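Let the Robotics Club Stay in the Simulator a While Longer

Every January somebody's parent asks me when the kids get to use a real robot, and every January I give the same annoying answer: not yet!

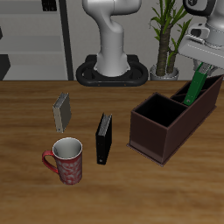 Oso, commenting on my last post, put it more bluntly than most parents do: a kid who has never stripped a screw or pinched a finger hasn't done robotics, and a club that spends its first term on screens is a video game club with a nicer name.

Okay. I love a stripped screw as much as the next person, and I've got a drawer full of them. But I've run this club both ways now and I'm not going back. The year we started on hardware, we had one working arm and 12 kids, which meant one kid driving and eleven kids eating chips. The confident ones got the controls and the shy ones got very good at holding the cable. I thought that was just how clubs went.

In the simulator everybody drives. This term's task is office tidying, binders into a desk organizer, and it sounds so dull that two kids groaned out loud when I wrote it on the board. Then they tried it. A binder is a horrible thing to pick up if you're a robot! It's tall and thin, and you've got to come in from the top, get hold of the edge, and then steer the whole thing down into a slot that's barely wider than it is. Leave a mug on the table and now you have to think about your elbow too. By Friday they were arguing about approach angles over their sandwiches, and I hadn't assigned any arguing.

Our team (they named themselves Stiver, don't ask me) logged 2246 attempts in the term. Try doing that on a real arm in a classroom you have to give back by five. And when a run goes wrong you hit reset and go again, so the kids who hate being wrong in front of people get to be wrong in peace. I think that matters more than the screws do.

Now, Oso does have a point, and I'll give up some ground here. Simulated friction is too polite. Cables don't exist. I've watched a program that looked perfect on screen fall to pieces on a table with a slight wobble, and the kids were crushed. They need that day, and I want them to have it in spring, when they've got enough skill to be curious about what broke.

What bugs me is the Staltov Cup rule that teams have to show hardware hours to enter. Hours doing what? Holding the cable counts, apparently. I'd much sooner they asked each kid to explain one failed run and what they changed after it. Mine could talk your ear off.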